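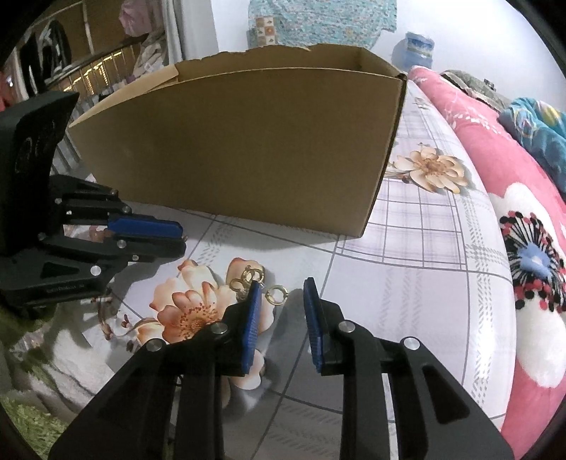
Maxine Stubbs wants to know whether a term away is worth it if you're already in your final year, and whether the form is as bad as everybody says. She asked under my last post, twice, the second time in capitals.

4 min read

The form is worse, Maxine. I filled mine in at the kitchen table on a Wednesday night with a pot of tea and a good attitude, and by section two I had neither. It asks for your "learning goals" in a box that fits 2,000 characters and then, on the next page, for your "personal learning objectives", in a box the same size. I rang the exchange office to ask what the difference was. The man on the phone said they were looking for different things. I asked which things. He said it was really up to me.

So I wrote the same paragraph both times, with the sentences in a different order, and got in.

On the final year question: my department allows it, yours may not. Mine has a rule that you can't be away in the term your dissertation is due, unless your supervisor signs something, and my supervisor will sign anything you put in front of him provided it isn't a chapter. Ifeoma Adeyemi was turned down by her department for the same term, same host university, with better marks than mine. She appealed. The appeal was considered over the summer, and the letter saying yes reached her in October, by which time teaching had been going for weeks and her room in halls had gone to a second-year with a drum kit.

If you do apply, get the module approval in writing. You pick seven modules from the host's list, your tutor crosses out the ones that don't count, and you are left with four. Then you arrive and two of those aren't running. This happened to me, and to everyone I met in the queue outside the registry, where I spent so much of my first fortnight that the woman on the desk started saying good morning. I had an email from my tutor saying "any of these should be fine", and I have never been so fond of a sentence. Nima Mousavi had only had a chat in a corridor. He is now retaking statistics.

Money. The grant is paid in arrears, a phrase I'd previously met only in connection with other people's rent. It doesn't cover the deposit, it doesn't cover the train, and it lands once the host has sent back a certificate of arrival, stamped. Mine was stamped on the wrong page. I lived on soup and the free biscuits at careers talks, and I can now tell you a good deal about graduate schemes in freight.

Was it worth it? I think so. I had a tutor who read my essays before the seminar and argued with them, a thing I'd paid three years of fees for at home without once coming across it. I learned to cook rice from Roya Rahimi, across the landing, who had views on my saucepan. My marks went up slightly and then came home and were converted, using a table I'm not allowed to see, into marks that had gone down slightly.

The closing date for spring is earlier than the one printed on the poster. Ring and check. If you get the man who says it's up to you, try again after lunch and ask for the other one.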